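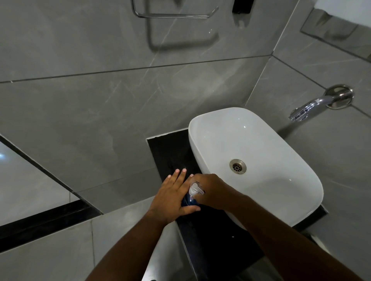 Zaltwood Home Forum > Bathrooms > Sinks and Counters

Topic: Soap bottle placement with a vessel sink and a narrow counter

tdmytriv
Posts: 73
Thu 3 March

Looking for opinions on soap placement before I commit to a permanent fix.

Setup is a white vessel sink on a black counter, tiled walls, chrome spout out of the wall on the right side. The sink is set at an angle. The only usable counter is the strip to the left, and it measures 3 inches clear at the point where the bottle stands. Small pump bottle, blue soap.

Problem: the pump takes two hands. Pressing from the right with one hand means reaching across the near edge of the sink, so the force on the pump head is not vertical. The bottle slides toward the wall or tips. In practice everyone in the house holds the bottle with the left hand and presses with the right. That works, but the soap then has to be caught by one of those same hands, and some of it lands on the counter. Dried soap on a black surface shows as a pale film.

Options I have considered:

1. Larger, heavier bottle in the same place.
2. Wall-mounted dispenser on the tile.
3. Pump mounted through the counter.
4. Bar soap.

I would like to avoid drilling. Has anyone solved this on a strip that narrow?

Tymofii

gifty_t
Posts: 1,161

Before changing anything, look at the pump. There are two separate faults in your post and only one of them is placement.

A small bottle tips when the sideways part of the push is large compared to the weight of the bottle and the width of its base. Weight changes as the soap runs down. If it behaves when full and walks when it is nearly empty, a heavier bottle will fix most of it. If it walks when full, the push angle is the fault, or the pump is stiff.

Stiff pumps are common with refilled bottles. Soap dries in the nozzle and in the spring chamber. Take the pump out, put the tube in a glass of warm water and work it until it runs clear. Then compare the effort to a new one.

Gifty Tsikata

rafferty_e

I would skip all of that and put the dispenser on the wall. A counter three inches deep is not a counter, it is trim. Anything standing on it will be knocked into the bowl sooner or later, and a glass bottle in a ceramic vessel sink is an expensive noise.

Adhesive-mount dispensers hold fine on glazed tile if you clean the tile with alcohol first and leave the mount unloaded overnight. No drilling. Set it left of the sink with the nozzle over the bowl, and the drips go down the drain.

tdmytriv

Gifty: it moves when full, less so. I have not cleaned the pump. Will do that tonight.

Rafferty: the bottle is plastic, so no glass to break. The wall option has a geometry problem. The left wall is closer to the counter strip than to the bowl. A dispenser mounted there has to project past the strip to clear the rim, and the one I looked at (a Pemon) does not project that far. It would drip on the counter exactly where the bottle drips now.

rafferty_e

Then mount it on the right wall, near the spout.

yaryna.s

Not next to the spout. I had that arrangement for a year. Wet hands go up to the dispenser, water runs down the tile behind it, and the adhesive mount sits in that water. Mine let go in May. It also meant cleaning soap off the chrome, and the round plate where the spout meets the wall collects residue behind it that you cannot reach with a cloth.

If the mount is screwed and sealed, different story, but he said no drilling.

rafferty_e

Yours let go because the tile was textured or the mount was cheap. I have two of them up on glazed tile and neither has moved.

yaryna.s

Glazed tile, cleaned with alcohol, left overnight. Same instructions you gave. The tile was flat. Water behind the plate was the cause. You could see the edge of the pad had gone white.

Yours may be in a drier spot. That does not make it a general rule.

gifty_t

Both of these can be correct. Adhesive pads fail from the edge in. A bead of clear silicone along the top and sides, open at the bottom, keeps most of the water out. It also makes the thing harder to remove later, so be sure of the position.

Tymofii, one more thing to check. Which way does the nozzle point when the bottle is being used?

tdmytriv

Cleaned the pump. Effort is clearly lower. There was a plug of dried soap in the nozzle.

The nozzle usually ends up wherever the last person left it. There is no fixed position. It does get turned toward the wall, which I had not thought about.

gifty_t

That accounts for some of the soap on the counter. The nozzle should point over the rim toward the bowl. On a vessel sink the rim is well above the counter, so a short bottle puts its nozzle at or below rim height, and nothing can be dispensed directly into the bowl or into a hand held over it. You need the nozzle above the rim. This is the main difference from an undermount sink, where any bottle will do.

So:

Measure from the counter to the top of the rim.
Add enough for a hand to pass under the nozzle.
Buy a bottle with a nozzle at that height or higher.
Check the base against your strip before paying.

erica_meireles

Adding a caution on tall bottles. Raising the pump makes tipping worse if the base stays the same size, and his base is limited by the strip. A tall narrow bottle pushed from the side is the worst combination available. I would go for a riser instead: a small heavy block, stone offcut or similar, with the existing bottle on top and a thin silicone pad in between.

Kiton makes a weighted tray with a lip on all sides. I use one on a windowsill. The lip stops the bottle from sliding, which is half of the complaint.

Érica Meireles

rafferty_e

A riser is a tall bottle with an extra joint in it.

erica_meireles

The mass is low and the lip holds the bottle. A tall bottle has its mass in the soap, which goes away as you use it. They do not behave the same way. Try it with a full and an empty one.

gifty_t

Agree with Érica on the mass. Agree with Rafferty that the push is still high up and off to one side. A riser fixes sliding. It improves tipping only if the bottle is held down to the block, and a pad alone does not do that. A square of removable mounting putty will.

tdmytriv

Results after trying a few things over the weekend. Same bottle throughout.

Silicone pad under the bottle, nothing else: sliding stopped. Tipping slightly worse, as the base now catches instead of slipping. One-handed use from the right still tips it about half the time.

Putty under the bottle: one-handed use works. Removing it to clean the counter is a nuisance and leaves a mark that needs alcohol.

Riser cut from a scrap of stone, pad on top: nozzle clears the rim. Sliding stopped. Tips if pushed from the right with any force.

Nozzle turned toward the bowl in every case. This made the largest difference to the mess on the counter, more than any of the hardware.

For comparison, the way it gets used with no hardware at all: left hand spread on the counter with the thumb around the lower front of the bottle, right hand over the pump. It is stable and it needs no parts. The drawback is that the left hand has to leave the bottle and get under the nozzle before the soap falls.

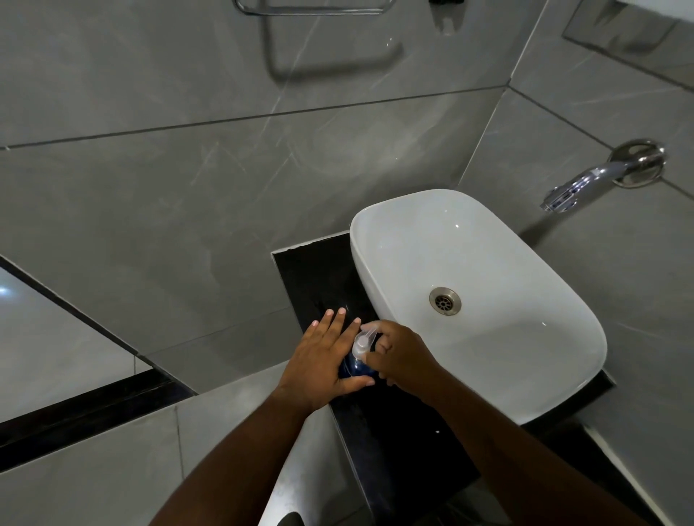
yaryna.s
Re: Soap bottle placement with a vessel sink and a narrow counter

Stand on the left side of the sink when you use it and press with the left hand. The push then comes from directly above and the right hand is free to catch. I know that sounds too simple, but your bottle is on the left and everyone is reaching for it with the far hand.

tdmytriv

Tried that. It works for me. It does not work for the two people in the house who are strongly right-handed, and the reach is awkward for a child.

rafferty_e

Foaming pump. Shorter stroke, lighter spring, soap stays where it lands instead of running. You can thin ordinary liquid soap for it.

gifty_t

Reasonable suggestion. Two notes. Thin it properly and strain it, or the mesh in the pump will block. And do not use soap with scrub particles in it, for the same reason.

Foam bottles are wider at the neck and usually wider at the base. Check against the strip.

erica_meireles

While the bottle is off the counter, look at the line where the counter meets the tile. Soap sits in that joint. If it is grout it will discolor. If it is sealant it will lift at the ends. Wipe it with plain water, no vinegar, at least until you know what the counter is made of. Some stones etch.

rafferty_e

Granite does not etch from vinegar.

erica_meireles

He said black counter. He did not say granite. Dark limestone is sold for bathrooms and it will etch. Even on granite the sealer will not thank you for it.

tdmytriv

I do not know what it is. It came with the house. Plain water it is.

stelmakh_tile

Coming in from the tile side. If you do end up drilling, go through a grout joint wherever the bracket allows it. A filled hole in grout disappears. A filled hole in marble-pattern tile does not. Keep well away from the line between the spout and the floor, and find out where the pipe runs before you pick up the drill. With a wall spout there are supply lines in that wall and they do not always drop straight down.

For an adhesive mount, test the spot with a cup of water poured down the tile above it. If the water runs behind where the plate will be, choose another spot.

tdmytriv

Useful, thank you. Current state: foaming bottle on order, base 2 inches across, so it fits the strip. Thin pad underneath. Nozzle toward the bowl, and I put a small dot of nail polish on the collar so it is obvious when it has been turned.

No riser for now. The new bottle should clear the rim without it. If it tips I will go back to the stone block and try Érica's tray.

rafferty_e

Wall mount by summer.

gifty_t

Post the rim height when the new bottle arrives. People with the same kind of sink ask for it and there is never a measurement in these threads.

tdmytriv

Will do. I will measure at the near edge and at the wall side, as I am not convinced the rim is level.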